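**To:** fatville-makers list
**Date:** 23/04/2018
**Subject:** Re: sorting the offcut bars, and what goes in which bin

Hi all,

Quick one as I'm meant to be out the door. Answers to the questions from last night, in no real order. Quoted bit first so you know what I'm on about.

> Hello list,
>
> Went through the bar stock on the weekend and it's a dog's breakfast again. Red and green all in together, short ones underneath, long ones jammed across the top so you can't get a hand in. I took a fair bit of it out and put it on the bench but ran out of time.
>
> Can we please settle:
>
> - do we sort by colour or by length? The sheet on the wall says colour, the sheet in the folder says length
> - is the back bin for overflow or is it meant to stay empty?
> - what's the cutoff for keeping a short piece
> - who do we order from now, Vrettos or Trudix, I've got both written down
>
> Also the lids for the plastic tubs have gone walkabout. All six.
>
> Cheers

Right.

Colour or length. Colour first, then length if you've got the patience. The folder sheet is from before we had two colours so bin it. I'll print a new one, laminator permitting. Wall sheet is right apart from the bit at the bottom about blue, we never got blue.

Back bin. Stays empty between sorts. I know it looks like wasted space and I know everyone's itching to chuck stuff in it, but you need somewhere to tip things when you're doing a proper sort, otherwise it all ends up on the floor and someone goes for a skate. If you find something in there it's in the wrong spot. Front bin is the working one. Please don't nest them either – they jam, and last December it took two people and a rubber mallet to get them apart.

Short pieces. Anything under 16 cm goes in the scrap tub by the roller door. I know the old rule was 19 but we were throwing out perfectly good bits, and the Fliltgate lot use the short ones for their display stands. If it's borderline keep it. If the end's chewed up, scrap, whatever the length.

How full. This is my main gripe really. The front bin has sloping sides so everything slides to the middle and locks up if you overload it. Put a few in, sort those, then a few more. When you can see the floor of the bin you can see what's crossed over what, and you lift the top one off first instead of yanking the bottom one and sending the lot up the wall. Slower to load, heaps quicker to clear.

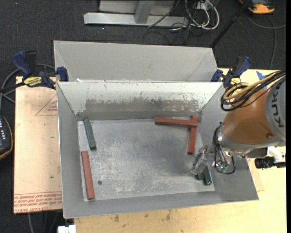 Same goes for anything that ends up leaning in a corner. Nudge it out to the middle before you try and pick it up, you'll save your knuckles. The edges on that sheet metal aren't friendly, and the first aid box is down to the tiny bandaids.

Suppliers. Trudix for red, Vrettos for green. Don't ask. Vrettos did quote us for both but the freight to Fatville was a shocker. Last bill for the lot came to $1,910 which is more than I'd like, so can we use up what we've got before anyone puts in another order. That means sorting it so we know what we've got. See how this all ties together.

Lids. Not me. I did see a couple being used as paint trays under the stairs, so start there. If they're past saving let me know and I'll get some more when I'm next at the hardware shop.

Other bits while I'm here:

- the stuff left on the bench needs to go back today or tomorow, the bench is booked
- labels: use the thick marker, not the pencil, can't read the pencil from more than a foot away
- if you move the trolley put the brake on. Floor slopes more than you'd think
- someone has left a very nice thermos by the sink. Green lid. Going in lost property

Haven't worked out what to do about the bent ones yet. There's a small pile by the vice. Leave them be for now, I want to see if any will straighten before we bin them. If anyone has a strong opinon reply to the list please and not just to me, I lose track.

Gotta run. Will stick the new sheet up when I'm next in.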